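Rangement des boissons et de l'épicerie sur étagère métallique

Fiches pratiques > Réserve, cellier, petit local de vente

Une étagère de magasin en métal laqué convient très bien à un cellier, à une salle de pause ou à un coin boutique. Elle supporte les liquides, se nettoie à l'éponge et se règle en hauteur. Encore faut-il répartir les charges et tenir un ordre de rangement constant.

1. Grouper par produit, puis par date

Chaque référence occupe une bande de tablette, de l'avant vers le fond. Les bouteilles d'une même bande se touchent ; un écart net sépare deux bandes seulement si les formats diffèrent. Les dates les plus courtes passent devant. Au réassort, on sort d'abord la rangée avant, on glisse les nouvelles bouteilles au fond, puis on remet les anciennes en façade.

Les étiquettes sont tournées vers l'allée. Sur une tablette qui mélange thé oolong, jus et bouteilles bleues, la couleur suffit à repérer la bande de loin, et il est inutile de poser une réglette par produit. Conserver une portion de tablette libre à une extrémité : elle sert de zone tampon pendant la rotation. 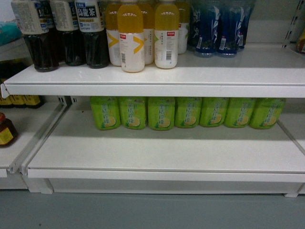 2. Régler la hauteur des tablettes

Mesurer la bouteille la plus haute, bouchon compris, et ajouter 10 cm. En dessous de cette marge, la main ne passe plus au-dessus de la rangée avant et l'on finit par ne plus atteindre le fond. Au-delà, on perd de la place.

Vérifier le niveau dans les deux sens après chaque déplacement de tablette. Une pente vers l'avant, même faible, fait avancer les bouteilles à fond lisse. Les crochets des consoles doivent être engagés jusqu'en butée dans les perforations du montant ; un coup de maillet caoutchouc termine la mise en place.

3. Répartir le poids

Les packs entiers et les bocaux en verre vont sur les niveaux inférieurs. Les bouteilles entamées à l'unité peuvent rester à mi-hauteur, les sachets où l'on veut. Un pack de six bouteilles de 1,5 litre pèse un peu plus de 9 kg : deux packs superposés sur une tablette légère dépassent vite ce que l'on peut manipuler sans se pencher. La charge maximale par niveau figure sur la notice du fabricant et s'entend uniformément répartie.

4. Transporter à plat

Pour le réassort, un bac en plastique à rebord relevé et coins arrondis est préférable au carton. Il ne se déforme pas s'il y a une fuite et se rince. Le saisir par les deux petits côtés, charge centrée, bouteilles debout et serrées. Un bac large à moitié rempli doit être calé avec un torchon plié, faute de quoi les bouteilles basculent dans les virages.

Les rayures de fond sont sans conséquence tant que le plastique n'est pas fendu. Laver à l'eau tiède et au liquide vaisselle, sécher debout. Éviter la poudre à récurer, qui ternit la surface et retient ensuite les résidus sucrés.

5. Sachets, petites boîtes, bocaux

Les sachets souples se rangent debout quand leur fond le permet, à plat dans le cas contraire. Les petites boîtes s'alignent contre le fond de la tablette, les bocaux devant, étiquette visible. Au-dessus, un panneau perforé à broches reçoit les articles à suspendre ; on peut le laisser vide jusqu'à la fin du remplissage des tablettes, ce qui évite d'accrocher ses manches.

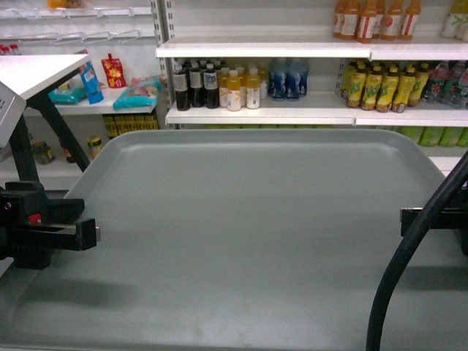

Lies Van Wijk
Responsable des fiches pratiques, Mevau

6. Entretien

Dépoussiérer les tablettes au moment de la rotation, bande par bande, sans tout vider. En cas de coulure de jus, passer d'abord une éponge humide, puis un chiffon sec ; le sucre séché attire les fourmis dès le mois de mai. Les éclats de laque se retouchent avec une peinture pour métal, après ponçage léger au grain 240 et dégraissage.

Température du local : jusqu'à 17 °C pour un stockage long, à l'abri de la lumière directe. Toute bouteille ouverte part au réfrigérateur.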